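The Great Worktop Amnesty

Residents of Amdale House will know that the shared kitchen has spent most of the year hosting a private museum. The permanent collection included a fondue set short of its forks, a Melura slow cooker with someone else's lid, and 17 takeaway menus, several for places that have since become vape shops.

Trefor Howells, who has lived on the second floor long enough to remember the old lino, proposed a clear-out back in May. We all agreed warmly and went home. It finally took place on Saturday, after Aslı Akbulut put a note through every door with the word "skip" underlined.

The rule is now one plastic bin for small bits, and the rest of the worktop left alone. The marbled pattern has its admirers and the floral panels have theirs, and the two camps may now enjoy their views in peace. The kitchen fund stands at £270, which will cover hooks for the mugs and leave a little over for Conall Brennan's long campaign for a decent tin opener.

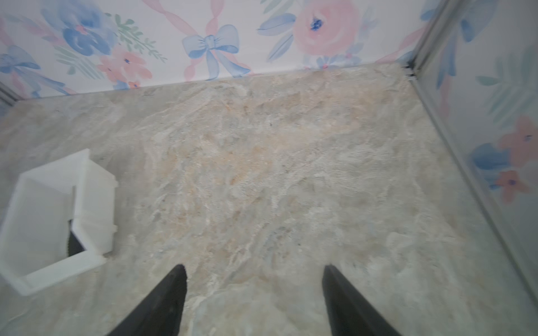 Can I leave my toaster out if I use it every day?

Everyday appliances go in the tall cupboard by the door, on the shelf with your flat number. Take it out, make your toast, let it cool and put it back.

Anything unclaimed from the clear-out is in the box under the stairs until the end of the month. The fondue set is free to a good home, or to any home. Marthinus Adams has already taken the menus, and we have decided to leave him to it.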